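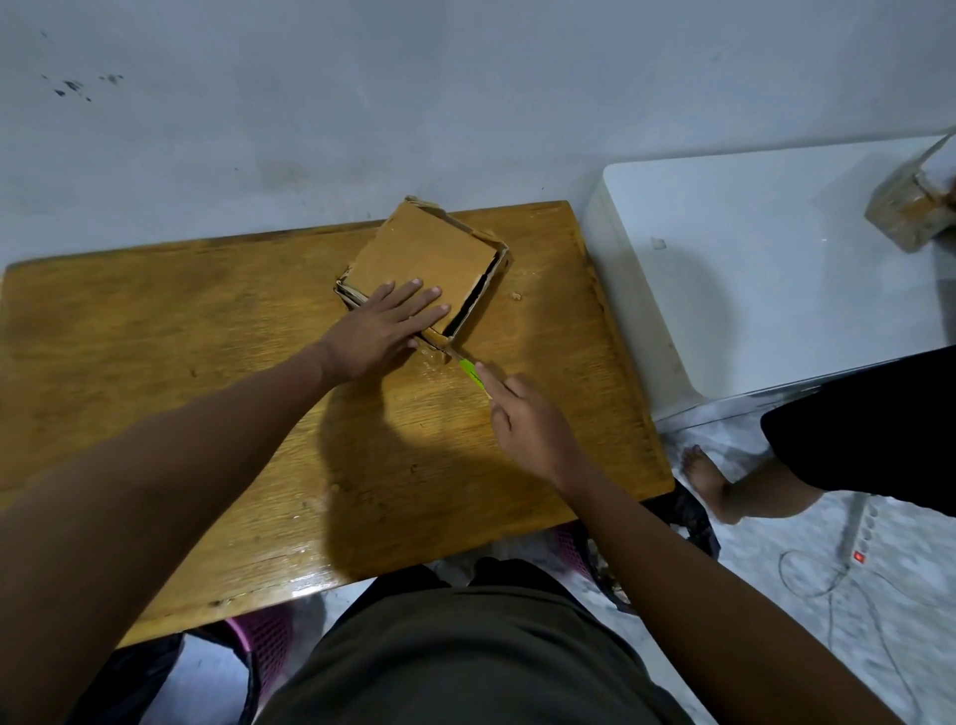
**Surveillance watchdog gets its files, minus most of the words**

April 26, 2019

The Hikthorpe government has finally handed over its records on who asked to see the names of residents caught up in phone intercepts. Whether anyone can learn much from them is another matter.

Of the 64 pages released to the oversight panel, 50 are blacked out from top to bottom. The rest are mostly cover sheets and signature blocks, along with one memo on how the forms should be filed.

Security minister Genivaldo Coutinho called the release "a full and honest answer." He did not say what the question had been. The panel had asked for every request made by political staff since last August, with the reason given for each. No reasons appear in the pages made public.

Under the rules, an official who wants a name unmasked must show that it is needed to understand the intelligence. Valquíria Fagundes, a former legal adviser to the panel, said the test sounds stricter than it is.

"You write a sentence, your boss initials it, and the name comes back," she said. "I never saw one refused."

Coutinho's office disputes that, saying 6 requests were knocked back last year. It would not say how many were approved, a figure that might have given the first one some meaning.

Opposition member Josué Moura wants the unredacted files read in a closed hearing. His outrage would carry more weight had he not voted for the same procedures when his own party was in office. Asked about that, he said the program had "changed in character" and took no further questions.

The government has 20 days to defend the redactions. It has asked for an extension.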